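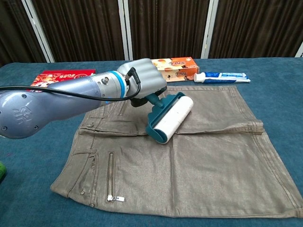 Lint Rolling a Skirt: Coated Denim, Plain Denim and Other Flat Fabrics

A lint roller works by contact. The adhesive sheet has to touch the fiber, lift it and carry it away before the surface of the sheet fills up. Most poor results come from rolling a garment on a hanger, where the cloth swings away from the pressure, or from using a sheet that was finished several strokes earlier.

Preparing the surface

Lay the skirt flat on a table. A tablecloth is fine provided it has been shaken out first, as any crumbs or fluff on it will transfer to the underside of the garment. A cloth in a color that contrasts with the skirt makes stray fibers easier to find afterward.

Close the button and the zippers. Smooth the fabric outward from the center with the flat of the hand. Faint creases do not matter much. Folds do: the roller bridges them and leaves a line of lint in the bottom. Side seams on a short, straight skirt tend to pull the front out of square, so tug the hem down before starting.

Rolling

Start just below the waistband and work toward the hem. Use straight, overlapping strokes, each one covering half of the last. Hold the handle in a closed grip and keep the pressure light and even. Pressing harder does not improve pickup on denim and can drive short fibers into the weave.

Roll in one direction only on the first pass. Lift at the end of the stroke, return to the top and repeat. For the second pass, hold the roller at a diagonal to the seams. Lint collects against the yoke seam and beside topstitching, and a diagonal stroke brings the edge of the paper into the ridge.

Two passes per side are enough for normal wear. Pet hair may take 4. If hair remains after that, it is woven in, and a damp rubber glove will do more than another sheet.

Hardware

Go around rivets, zipper pulls and buttons. A pull that hangs loose will stick to the sheet and tear it — hold it aside with a finger, or tuck it under the hem. For the strip next to a zipper, fold a used sheet over with the adhesive outward and dab along the tape by hand.

Coated and shimmery finishes

Coated denim needs more care than plain denim. The finish sits on top of the yarn, and a strong adhesive can lift it where it has already started to crack, usually at the hem and across the seat. Test on the inside of the hem or under the waistband. If the sheet comes away with specks of color or shine, stop and use a soft clothes brush.

A new sheet can be too aggressive for these fabrics. Roll it once over a clean cotton towel to reduce the tack. Do not leave the roller resting on the skirt, especially in a warm room, where adhesive can transfer to the coating. Any residue should be blotted with a barely damp cloth, never with solvent.

Changing sheets and storing the roller

Tear off the sheet when it looks gray or when it slides without resistance. Cut along the full width if the perforation fails, or the next sheet will start in a spiral.

Store the roller in its cover, hung or standing on the handle. Left on its side in a drawer, the paper flattens and picks up dust. Keep spare rolls away from radiators — heat makes the adhesive creep to the edges and the sheets bond together.

Covadonga Villanueva
February 2, 2025

Related tips
Removing pilling from knitwear without a machine
Zippers that stick: wax, graphite or soap
How to fold skirts for a shallow drawer
Washing a cotton tablecloth before first use
Clothes brushes: bristle types and care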